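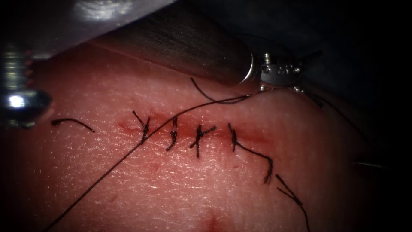 Über uns

Nestumero. Fortbildung für Tierarztpraxen, Kleintier und Pferd. Angefangen im Hinterzimmer der Praxis Wasilewska, mit zwei Klapptischen und einem Beamer, der immer nach zehn Minuten ausging. Heute eigene Räume, eigener Parkplatz (Zufahrt über den Hof, bitte nicht beim Bäcker parken!).

Was wir machen: Kurse für TFA, Assistenztierärzte, Wiedereinsteiger nach der Elternzeit. Wundmanagement, Narkoseüberwachung, Zahnröntgen, Labor. Dazu das ganze Drumherum, für das im Praxisalltag keine Zeit bleibt. Telefontriage zum Beispiel. Oder wie man eine GOT-Rechnung so erklärt, dass der Halter nicht türenknallend geht.

Kleine Gruppen, maximal 8 Leute. Dabei bleibts auch. Wir wurden oft gefragt, ob nicht mehr reinpassen. Reinpassen schon, aber dann steht die Hälfte hinten und guckt auf Rücken.

Letztes Jahr 174 Teilnehmende, viele davon zum zweiten oder dritten Mal. Freut uns sehr. Die meisten kommen aus der Region, manche reisen mit dem Zug an und bleiben über Nacht. Zimmerliste gibts per Mail.

Unser Jahreskurs "Irano": 20 Termine, immer abends ab 19 Uhr, ein Teil online. Kosten 1.299 Euro inkl. Skript und Verpflegung, Ratenzahlung geht. Start im Oktober, Anmeldung ab Juni. Warteliste gibt es, nachfragen lohnt sich, es springt immer jemand ab.

Wer unterrichtet: Leute, die selbst noch in der Praxis stehen. Deshalb fällt auch mal ein Termin kurzfristig aus, Notdienst geht vor. Wird natürlich nachgeholt.

Partner: Wir arbeiten mit Tindcombe zusammen, von dort kommen Verbrauchsmaterial und die Leihgeräte fürs Labor. Kein Verkauf bei uns im Haus, keine Werbevorträge. Wer Prospekte will, nimmt sich welche vom Tisch am Eingang.

Hunde dürfen mit, wenn sie verträglich sind, aber nicht in den Kursraum. Im Büro ist eine Decke und Wasser vorhanden.

Fragen am besten schriftlich, das Telefon ist nur vormittags bestzt. Neue Termine stehen unter "Kurse", die Seite wird gerade überarbeitet.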